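Hendach -- Our Switch-Flipping Arm
Semester project report, robotics elective, Drindside campus

So our team name is Hendach, which came out of a very long group chat and means nothing at all. We picked the toggle switch task off the list because we thought it'd be the easy one (you can probably guess how that went!). The job is simple to say: a simulated arm reaches over, finds the lever on a toggle switch and pushes it to the ON side. My part was the wrist view and the scoring, and Karthikeyan Panicker did most of the motion code.

We did the whole thing in simulation, mostly on the lab computers and sometimes on my poor laptop, which sounds like a hair dryer once the renderer gets going. The first month went into setup. The second went into arguing about cameras. I wanted a close view from the hand, because the lever is tiny compared with the gripper and I figured the controller would need to know which way it was leaning before it tried anything.
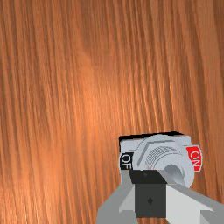
Karthikeyan reckoned the close view was a trap. His point was that once the fingers get near the lever they hide half of what you're trying to measure, so you should decide on the push early, commit to it, and only use the hand view to catch a really bad approach. He'd have dropped it altogether if I'd let him.

We ended up somewhere in the middle. The approach gets planned from the wide camera, and the hand view gets one vote right before the push. If the two disagree on the lever position by too much, the arm backs off and starts over. It costs a bit of time but I was much happier with it, and even Karthikeyan stopped grumbling after a while.

For training we recorded 1,015 demonstrations with the keyboard controls. I never want to press those arrow keys again. We moved the switch to a new spot and turned it a bit for each one, and I kept a spreadsheet of the starting poses with a comments column that mostly says "ugh". Our first model learned to hover beautifully over the switch and then do nothing. Our tutor asked if we'd left lots of pauses in the recordings, and yes, we had, because that was us reaching for our coffee. We trimmed the pauses and the hovering mostly went away.

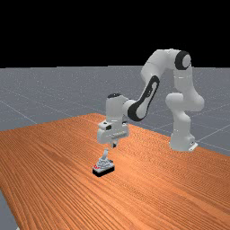

The other headache was height. If the fingers come down too far they jam into the body of the switch, and too high they skim right over the top of the lever. We'd set the descent by hand at first, one fixed number, and it was fine until we tried a second switch model with a shorter lever. Now the descent is worked out from the lever tip, which took Karthikeyan one evening and took me three more to stop breaking.

Final testing was 54 runs with switch positions the model hadn't seen. Most of the failures were at the far corners of the table, where the arm is stretched out and the wrist ends up at an awkward angle. There were also 2 runs where the fingers hit the lever from the wrong side and pushed it the opposite way, and I still haven't found the cause. Both logs are in the project folder, if anybody in next year's class is feeling brave.

If we had more time I'd redo the corner demonstrations first, then try different colours for the tabletop -- ours is the same orange wood in everything, and I've got a feeling the model has grown very fond of it. Karthikeyan wants to try a rocker switch. I'm going to have a nap and then we'll talk about it.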